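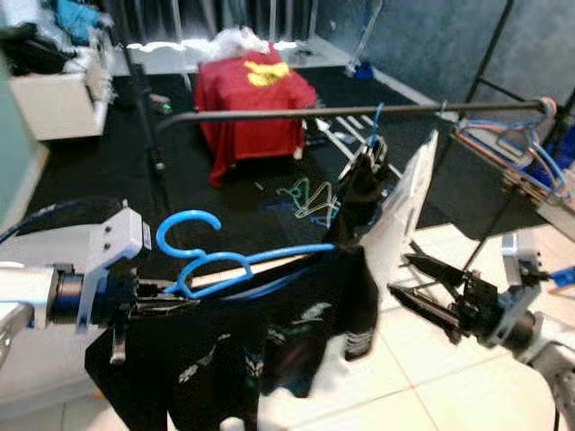
Drevlow replied:
I would leave the black T-shirts on hangers and fold everything else, because folding a printed shirt puts a crease right through the design and it never quite comes out. We had a drawer full of band shirts at our house for years and every one of them had a line across the chest. Hang them, button nothing, done!

Telance (original poster) wrote:
Thank you, Drevlow, that makes me feel better about all these blue plastic hangers. I should back up a little for anyone just joining. I started on the big clothes sort in August, thinking it would take a weekend, and now it's fall and I still have a heap of dark and blue things piled up on the white cabinet. My plan was to get everything onto one rail so I could see what we own before deciding what goes. I like a rail for that. You can walk along it with a cup of coffee and be a bit ruthless (or try to be, I am terribly soft about old shirts).

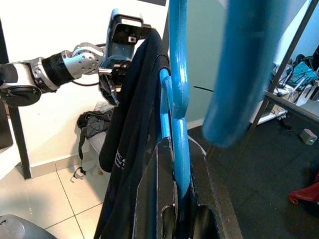
The other half of the plan is to keep the sweatshirts and jackets apart from the shirts, as the heavy things squash the light ones and then you're ironing for no good reason. My mother always kept hers at opposite ends of the closet with the Sunday dresses in between, and I have come around to her way of thinking. What I can't settle is the hangers themselves. Do I keep the wire ones or let them go?

Waltmont replied:
Let them go, please! Wire hangers tangle if you so much as look at them, and they leave those little points in the shoulders of anything knit. I took 300 of them back to my dry cleaner when we cleared out my aunt's house and he was delighted to have them. Call first, though, some places won't take the colored ones.

Drevlow replied:
Have to disagree with Waltmont here. A wire hanger takes up next to no room, and for a plain cotton T-shirt it does the job perfectly well. I've had mine since college. If your rail is short you'll be sorry when you switch to the fat plastic kind and only half your shirts fit.

Waltmont replied:
Half your shirts not fitting is how you find out you have too many shirts, my friend. But fair enough, for a short rail I'd allow a few.

Telance wrote:
You two are making me laugh, and you're both a little bit right. I've decided to go with plastic for anything I like and wire for the "maybe" shirts, and whatever is still on wire by New Year's goes to the church sale.
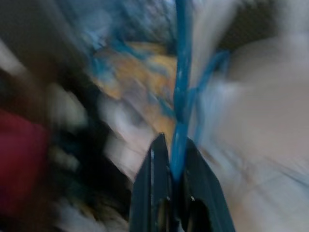
Color is the next thing I want to get straight, and I'd love to hear how other people do it. I used to sort by season, but we live in layers here and it fell apart every time. Going by color is much easier on a sleepy morning, except that nearly everything we own turns out to be black or navy. Bright blue like this does show up nicely against anything, at least, so I can find the hanger even if I can't tell which shirt is on it! Does anybody use tags?

Wickramasinghe replied:
We tried paper tags and they ended up in the wash. What worked for us was turning every hanger backward and only turning it around once the shirt had been worn. It takes 2 minutes to set up and by spring you know exactly what you never touch.

Telance wrote:
Oh, I like that very much. Starting tonight, after supper.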